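Search this guide
Search
Go

Peltico Worktop Care and Set-up Guide
Section 4: Sealing and first use
By Mererid Beddoe
May 11, 2024

Your worktop is now in. The fitters have gone, the biscuits have gone with them, and you have been left with a very heavy slab and a small box marked Care Kit. Do not put the box in the cupboard under the sink until you have read this section. Boxes that go under the sink are found again when people move house.

This section covers the marble range only. If yours is the laminate, go to Section 5 and enjoy your evening.

4.1 What is in the box

One bottle of Skornuvora sealer, 100 ml.
2 lint-free cloths.
One pair of gloves in a size that fits no known hand.
One record card.

The bottle is enough for a single coat on a standard run. If you have an island as well, order another before you start. The part number is 936 and the order line will ask you for it twice.

4.2 Before you seal

1. Clear the worktop. All of it, including the toaster and the bowl of batteries and foreign coins.

2. Wipe the stone with warm water and a drop of washing-up liquid. Rinse with a clean cloth and dry it.

3. Leave it overnight. Stone holds on to water long after it looks dry, and sealer over damp stone goes cloudy.

4. Do the drop test. Put a teaspoon of water on a spot near the back and leave it for 30 minutes. If the stone darkens underneath, it needs sealing. If the water sits there in a bead, the factory coat is still good and you may skip to 4.4 with a clear conscience.

Note: test in more than one place. The stretch beside the sink and the stretch beside the hob lead very different lives.

CAUTION: Vinegar, lemon juice and limescale remover all eat marble. So does any spray with a picture of a lemon on it. The dull patch they leave is called an etch, and no amount of sealer will prevent or cure it. Sealer stops stains. These are two separate troubles and the shop will happily sell you something for the wrong one.

4.3 Putting the sealer on

1. Open a window. Put the gloves on as far as they will go.

2. Try a patch the size of a postcard somewhere you don't care about. Wait until it is dry, look at it in daylight, and decide whether you can live with it.

3. Pour a little sealer on to the first cloth, never straight on to the stone. Work from the back edge towards you in overlapping strips.

4. Give it five minutes. Set a timer. Everyone believes they can judge five minutes and everyone is then on the phone to us.

5. Buff off whatever is left on the surface with the second cloth. Keep going until the cloth stops dragging.

6. Leave the worktop alone until the next day. Tell the rest of the household. Tell them again.

Note: sealer that has been left on too long dries to a sticky haze. Wet a cloth with fresh sealer, rub the haze until it loosens, and buff at once. A scraper will also remove it, along with your deposit if you rent.

CAUTION: Keep used cloths away from heat. Lay them flat outdoors to dry before they go in the bin.

4.4 Pans and heat

Marble puts up with warmth rather well. It takes badly to a sudden change, such as a pan straight off a high flame on to a cold slab in January. The stone may crack, the sealer may mark, and you will say a word the fitters taught you.

1. Use a trivet or a folded tea towel under anything that has come off the hob or out of the oven.

2. Do not rest hot pans across a join. The filler in the joins softens well before the stone minds.

3. Lift pans, don't slide them. Grit under a base will leave a fine grey line, and metal bases can leave one all by themselves.

4. Turn handles inwards when anything is on the hob. This has nothing to do with the marble but we would feel bad leaving it out. 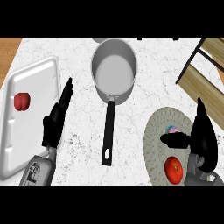

Georgiou wrote to us in April to object to rule 3, saying that the grey lines on the worktop at home came off perfectly well with a paste of baking soda and water and that the guide was making a fuss. Fair enough, up to a point. Metal marks often do come off that way, because they are a smear of pan left on top of the stone. A scratch is a groove. Run a fingernail across it: if the nail catches, put the baking soda back in the cupboard and ring a stone polisher.

4.5 Food, trays and other things that leak

Most stains come from things that were put down for a minute. Red wine and beetroot get the blame, but oil is worse, being slow and hard to see until the mark is well in.

1. Blot spills. Wiping spreads them over stone that was minding its own business.

2. Put cut fruit on a board or a tray. Whole fruit is fine until it goes soft, and it always goes soft on the side you can't see.

3. Stand oil bottles on a saucer. No oil bottle has ever been clean underneath.

4. Lift trays now and then and dry beneath them. Water trapped under a flat base can leave a dark patch, which fades over a week or so if you let the air at it.

5. For an oil mark, spread on a thick paste of baking soda and water, cover it with cling film, tape the edges and leave for a day. Scrape off with a plastic card. Repeat until the mark goes or your patience does. 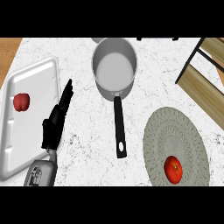

Does the cling film need holes in it, asks Forkov, whose first try was still as wet as porridge the next morning. Yes, a few, made with a pin once the edges are taped. The paste has to dry in order to draw the oil up, and under a perfect seal it will stay wet until you retire. If you have already used a perfect seal, peel back one side and give it another day.

4.6 Filling in the record card

Write the date of sealing on the card and fix it inside a cupboard door. Repeat the drop test every six months and write that down too. The guarantee covers sealed worktops only, and the claims desk will ask to see the card before it asks how you are.

Leftover sealer keeps for a year with the lid on tight. Store it upright, out of reach of children, and away from the salad dressing.

For chips and cracks, see Section 6.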